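From: Halima Okafor
To: Humcombe neighbors list
Subject: Re: Rummage sale leftovers

Morenike Okoro wrote:
> Does anyone know if Flaststead still takes bagged clothes?
> I have a hallway full and my knees are complaining.

Hi Morenike, yes they do! I drove over with Danjuma and we got rid of nearly everything (40 bags, my poor back seat). Go in by the side door on Pena Street, the front one sticks. 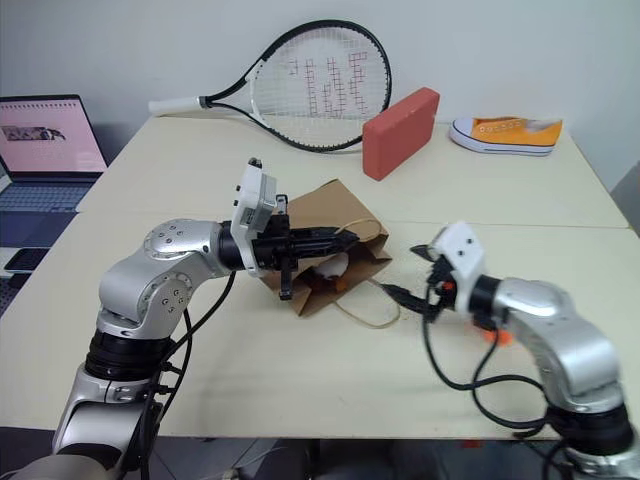
Clothes go in first and they're pretty relaxed about how you pack them. Plastic is fine, boxes are fine, and a crumpled brown paper bag like the one lying on its side on the table is fine too, as long as the bottom holds. Mine didn't, so I was chasing socks across the parking lot! Please tie shoes together by the laces, they get very grumpy about singles.
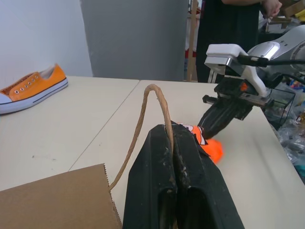 They won't take bedding until August, though, and no coats either. For those try Zwane, up past the bakery, and ask for Setareh. Soft toys can go to either place, so that orange plush with the white and black patches, the clownfish-looking one, is welcome at both.

I still have room in the car if you want me to swing by for your hallway. Just call first, the dog goes nuts at the bell.

Halima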